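Why does a sports kit have a care label?

Look inside a football shirt or a basketball top and you will find a small white tag.
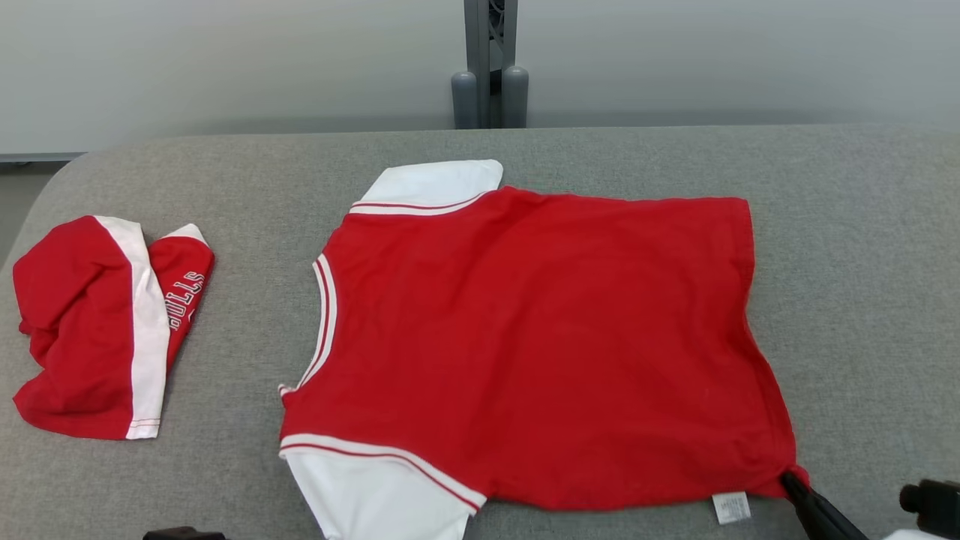
Nélida Lucero says she always reads the label before she sorts the washing, as red cloth can turn white socks pink. The dye is the colour in the cloth, and a little of it can come out in water.

The label uses small pictures. A tub of water means the top can be washed. A number in the tub, such as 60, is the hottest the water should be in degrees Celsius. A hand in the tub means wash it by hand. A cross through any picture means don't do it.

Shiny sports cloth is often polyester – a kind of plastic thread. It dries fast, but a very hot iron can melt it.

To fold a top, lay it flat, smooth it with your hands and turn in both sleeves. Then bring the hem up to the neck.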